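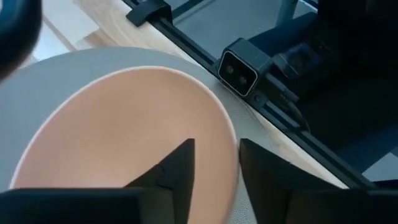
Pink plate on the gray round mat, wood table.

I have been replacing our placemats one type at a time, and the round gray ones are the current test set. Notes so far, mostly for my own reference.

The old mats were rectangular cotton from Todora. They absorbed every spill, shrank in the wash and ended up with corners that curled. After the third wash I stopped ironing them and after the fifth I stopped using them.

The gray ones came from Kiver. The surface has a fine woven or mesh-like texture with light and dark speckles, so crumbs do not show much. I wipe them with a damp cloth and store them flat in the drawer under the baking sheets. Rolled storage is a mistake. One spent a week rolled up and took four days under a stack of cookbooks to lie flat again.

Size matters more than color. A mat needs to be wider than the plate on all sides or it looks like a coaster, but our table is narrow, and a large round mat comes close to the edge. Two across from each other leave room for a serving dish if the dish is oval. With a round dish, something has to move.

The pink plate is from Yeom. It has a thin raised whitish rim and no pattern. I weighed a stack of them on the kitchen scale before putting them on the upper shelf - 1844 grams, against 1496 for the same number of the old white ones. The shelf is fine with that. My wrist notices when I unload the dishwasher.

Color on color: pink over gray works in daylight. Under the warm bulb above the table, the pink moves toward orange and the gray goes slightly green. I may change the bulb before I change anything else.

Still to do: felt pads for the serving dish, and a decision on whether to buy two more mats before guests come in December.

Posted 9/18/23

Search this blog
Contact | Copyright | Back to top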